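Actualizado em setembro. Se a dúvida não estiver aqui, mandem mail, respondemos quando der.

# Perguntas frequentes: oficina aberta Gurano

**Preciso de marcar?**
Para bancada, sim. Para vir buscar peças ou só espreitar, não. Marcações pelo formulário, não por telefone (o telefone fica na sala do fundo e ninguém ouve).

**Que horas?**
Das 14h às 19h30. Última bancada entregue às 18h, depois já não dá tempo de nada.

**Quanto custa?**
Sócios: nada. Não sócios: 17 euros por tarde, ferro de soldar e estanho incluidos. Componentes à parte, ao preço de custo. Multibanco ou dinheiro, MB Way ainda não.

**Como me faço sócio?**
Ficha na entrada, 33 euros por ano. Menores de 16 com assinatura de um adulto, que tem de ficar cá. Ficar mesmo, não deixar à porta.

**O que posso trazer para arranjar?**
Rádios, candeeiros, brinquedos, colunas, teclados, amplificadores pequenos. Micro-ondas não. Televisões de tubo também não. Baterias inchadas nem pensar, levem ao ecocentro.

**Arranjam por mim?**
Não. Ajudamos, emprestamos ferramenta, damos opinião. Quem desaparafusa é o dono da coisa. Há excepções para quem tem dificuldade com as mãos ou com a vista, avisem na marcação.

**Posso deixar um projecto a meio?**
Pode, até três semanas, numa caixa com nome e contacto. Temos a estante Tveit (a cinzenta, ao lado do lava-loiça). Caixas sem nome vão para peças. Já aconteceu, houve discussão, continua a ser a regra.

**Como arrumo as peças enquanto trabalho?**
Tabuleiro com rebordo e folha branca por baixo. Os parafusos não fogem e vê-se logo o que falta. Placas para um lado, coisas com fio para outro. Escrevam na folha a lápis, de onde saiu cada peça.
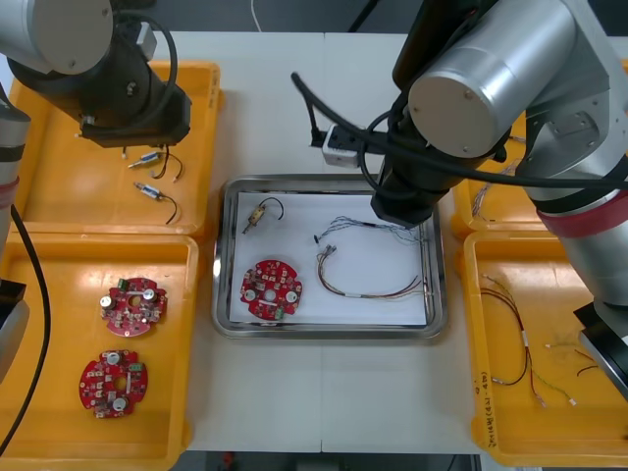 Linnea Isaksson respondeu-nos que a folha de papel serve para parafusos mas não para placas com integrados sensíveis, e que devíamos pôr isso na página. Tem razão, fica posto: para essas peçam o tapete antiestático e a pulseira no balcão. Temos poucos, devolvam no fim.

**Há solda sem chumbo?**
Há, é a que se usa por defeito. A outra só para aparelhos antigos e a pedido. Lavar as mãos depois, nas duas. Comida na bancada não.

**E os fumos?**
Extractor ligado sempre, mesmo que seja "só um pontinho". Se estiver a fazer barulho esquisito, desligar e chamar.

**Não sei soldar. Posso ir?**
Claro. Há uma iniciação de duas horas, grupos pequenos, com o Zeyu Ding. Traz-se um kit ou compra-se cá o Imen, que é um pisca-pisca simples. Quem queimar o primeiro leva outro, acontece muito.

**Aceitam doações?**
Sim: ferramenta, cabos, fontes, multímetros. Impressoras já não, não cabe mais nenhuma. No último inventário havia 626 cabos, portanto cabos só se forem bons ou estranhos.

**O que é a Britero?**
A loja de peças usadas ao fundo do corredor. Não é nossa, mas faz preço aos sócios. Horário deles, perguntem lá.

**Há estacionamento?**
Pouco. Parque a 295 metros, subindo a rua. À porta é só para cargas e descargas, e multam mesmo.

**Acessibilidade?**
Entrada sem degraus, casa de banho adaptada. Duas bancadas reguláveis em altura, pedir na marcaçao.

**Faltei à marcação, e agora?**
Nada à primeira. À segunda fica em lista de espera durante um mês. Se avisarem até ao meio-dia não conta como falta.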